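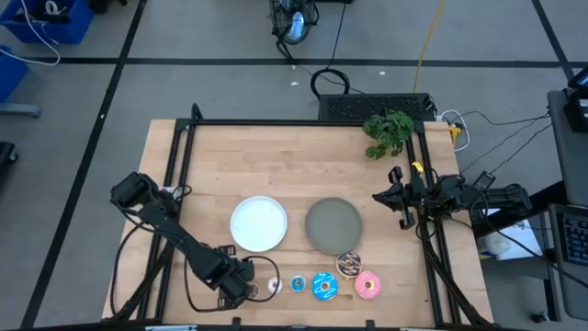
**What's in this dataset?**

Short news items about pop groups and solo singers, each one labelled by what sort of announcement it reports: a new release, a tour date, a lineup change, a hiatus, a contract renewal, a legal notice or a fan club update. There are 866 items in all, every one in English, every one read by a person before it got its label.

# Rind

Rind is a small, hand-labelled collection of entertainment briefs. We built it at Travumley after months of trying to sort music news with keyword rules and watching "comeback" land in the wrong pile over and over. (A comeback can be a new single, a return from injury, or a headline writer having fun!) The labels turned out to be far more interesting than the rules, so we kept going, and we're really happy to finally share them.

## What you get

- `items.csv` - one row per brief, with headline, body text, label and month of publication
- `labels.md` - the labelling guide, including all the arguments we had over "hiatus"
- `splits/` - 754 training items, 90 for testing and the remaining 22 for development
- `aliases.json` - stage names, former stage names and group spellings, so that one act doesn't show up as three

Body text is capped at 52 words. Most briefs are shorter than that anyway, and the cap keeps long feature stories from swamping everything else.

## Getting started

1. Clone the repo and unzip `items.zip` in the top folder.
2. Run `python check.py`. It confirms the row totals and complains loudly about any odd characters. Accented names are the usual trouble, especially if a spreadsheet program has opened the file first.
3. Read `labels.md` before you train anything. It's short, and the section on lineup changes will save you an afternoon.
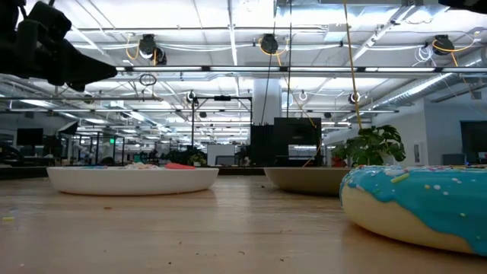 4. Try the baseline with `python baseline.py --split test`. It's a plain bag-of-words classifier that runs happily on an old laptop.

## Labelling notes

Every item was read twice, by two different labellers, and disagreements went to a third. The favourite fight was between "hiatus" and "lineup change". If a singer steps back and the agency says the group will carry on without them for now, we call it a hiatus. If the agency gives a final date, it's a lineup change, even when the wording is very soft.

Legal notices cover any statement that an act or agency plans to go to court or has already done so, whether over rumours, royalties or merchandise. The label says only that a notice was reported. It says nothing about who was right, so please don't use it that way.

## Where the text came from

The briefs were written for the Clunport newsletter and its sister page, Jullberg, and both gave us permission to republish. We took out reader comments and anything about a performer's health beyond the bare fact of a break.

## Known gaps

- Girl groups are covered much better than bands.
- December is crowded with award show news, and the model will happily learn that.
- Tour items use local dates, with no time zone.
- A few older stage names are still missing from `aliases.json`.

## Contributing

Spotted a wrong label? Open an issue with the row ID and the label you'd pick. We love these - some of the best changes to the guide started as a one-line grumble. New items are welcome too, as long as you wrote the text yourself or have the right to share it.

## Licence

Text and labels are CC BY 4.0. The scripts are MIT.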